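**Pinch closes early on soft objects, right hand only**

**tkessler_ctl**
We run Skisine for grasp planning and our own controller underneath. With rigid parts the index and thumb close together. With steamed buns the thumb stops short and the index keeps going, so the bun gets pushed across the plate. Over 94 trials the left hand never did it. Contact threshold is the same on both sides. Same URDF, mirrored.

**mop_bucket**
Is the plate in your collision model? The planner may be holding the thumb off the rim.

**tkessler_ctl**
It's in there as a flat disc, no rim.

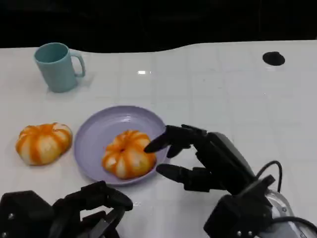

*Wivolmont, June*

Index tip is beside the bun on the plate, thumb is down by the plate's lower right edge. The second bun is on the bare table and I don't plan for that one until the first is done.

**henriquez_fork**
I'd look at perception first. White bun, white table, and there's a glare spot further back. If your mask spills past the bun, the pinch center moves with it.

**mop_bucket**
Disagree. The bun is on a lavender plate and has orange stripes all over it. Any segmenter should get that. A flat disc for a plate with a raised rim is just wrong - fix that before you touch the vision side.

**henriquez_fork**
Fine, but it costs nothing to log the mask.

**ysjogren**
Check the filter on the thumb current. Draltier ships with a window of 12 samples and we had to drop it to 6 on one hand.
- Ylva Sjögren

**tkessler_ctl**
Right thumb was at 12, left at 6. Changing it now, and I'll add the rim too.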